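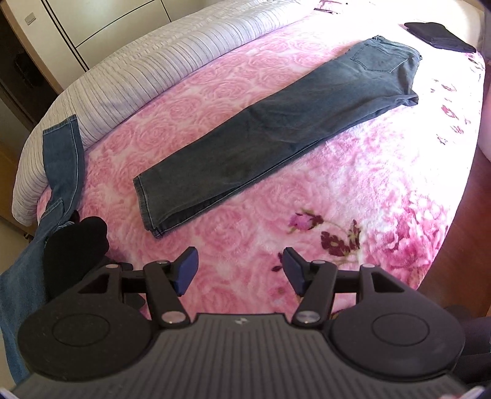
Adapting dialogue for a dubbed feature: timing, lip sync and the late recut
Speaker notes, Monday, April 15, 2024
Ferenc Bozsik

Slide 1. Scope
Talk covers the written adaptation only. Casting and mix are in Yupin Chantharasri's session after lunch. Working title for all examples is Condedell, a family drama, 121 minutes in the original cut, 9 minutes shorter in the cut we dubbed. Say the running time slowly, people write it down.

Slide 2. What the adapter receives
Locked picture with burned-in timecode. Dialogue list from production. Music and effects track. On Condedell the dialogue list was made from the shooting script and had not been checked against the picture. Lines had moved between characters in two scenes. Jintana Thepsuriya rebuilt the list by ear before any adaptation was done. Recommend budgeting for that step on every title until the supplier's lists have proved reliable.

Slide 3. Units
We cut the dialogue into loops. A loop ends at a change of scene, at a long pause, or when it becomes too long for an actor to hold. Condedell came to 2,000 loops after the recut. Loop numbers do not get reused. If a loop is deleted, its number stays in the list with a blank line. Aslak Blomqvist will object to this from the floor and he has a case - his system renumbers and keeps a cross-reference table. Both work. Mixing them does not.

Slide 4. Lip sync, order of priority
First, start and end of mouth movement. Second, closed lips: p, b, m. Third, wide open vowels in close-up. Everything else is a matter of taste. In a wide shot only the first rule applies. An actor with his back to the camera gives you free time, so put the difficult information there. Play clip A (kitchen argument) twice, original first.

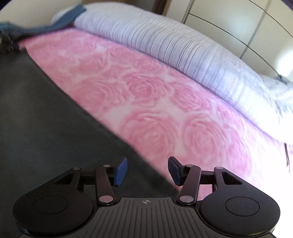 Slide 5. Anchors
Every line in close-up needs anchors, meaning points in time where the new text has to meet the mouth. We set three: onset, strongest closure, release. The text between anchors can be stretched or tightened, the anchors stay where they are. Two-shots with overlapping speech need a set for each actor, and the sets have to be read together. An adapter who shifts the middle anchor to save a good line has to look at what that does to the other actor's set. Pause for questions.

Slide 6. Names and forms of address
Fix them before loop 1. The mother in Condedell is called by her first name, by a nickname and by a kinship term, and the choice shows who is angry with her. English has no good match for the kinship term. We used her full first name for anger and the nickname everywhere else. Dario Ruggiero, directing, changed it in 71 loops at the recording stage. Some of those were better than ours. All of them had to be carried back into the list, which took an evening.

Slide 7. Songs
Not dubbed. Subtitled if the lyric carries plot. The wedding song does, the two bus songs do not. Check rights to the translated lyric separately from rights to the song.

Slide 8. The recut
The new picture arrived in June, after the first recording week. The change list gave ins and outs by reel, with no handles. Procedure we used:
Compare the two cuts by sound, then by eye.
Mark each loop as kept, trimmed, moved or gone.
Re-time trimmed loops before touching their text.
Send moved loops to the director with the old and new context.
Trimmed loops cost the most. A line that loses half a second usually loses a clause, and the clause was often there to set up something later.

Slide 9. Tools
Prideck for the loop list, Gwilliam for the rhythm band. Export from Prideck drops italics, so mark off-screen lines with a code in the character column. If asked about Grellness: we tested it on one reel and went back to doing that stage by hand.

Slide 10. Clip B and questions
Hospital corridor, final mix. Let it run to the door closing. Sample pages of the loop list are at the desk by the exit.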